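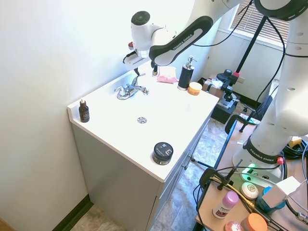

*Franka Emika arm with its gripper above a pink cloth, vanity test station.*

## Grotora fingertip set for parallel grippers

The Grotora set is a pair of slim black finger tips for two-finger grippers. It is meant for soft and thin items on hard, glossy surfaces: washcloths, small towels, soap, caps and tubes.

### Trial notes

Yamuna Panicker ran the set against two others, the Ekero wide pad and the Huston ribbed tip, on a bathroom counter with a sink and faucet. Each set did 243 cloth picks and a shorter run with jars and pump bottles.

- **Grotora:** best on cloth, including folds close to the faucet. Weak on round lids.
- **Ekero:** best on jars. Too wide to get behind the faucet handles.
- **Huston:** steady on bar soap, but it marks soft bars.

The Võ controller plugin was used for all three sets with the same closing speed. We changed only the grip width between items — the saved values come with the download.

### Details

- Weight per pair: 19 g
- Rated life: around 1000 hours of normal use
- Part number: 1153
- In the box: two tips, four screws, hex key

### Fitting

Take off the old tips, wipe the mounting faces and tighten the new screws by hand first. Run the homing routine before the first pick. Check the screws again after a day of work.

Replacement tips are sold in pairs only. Orders placed in May ship with the revised screws.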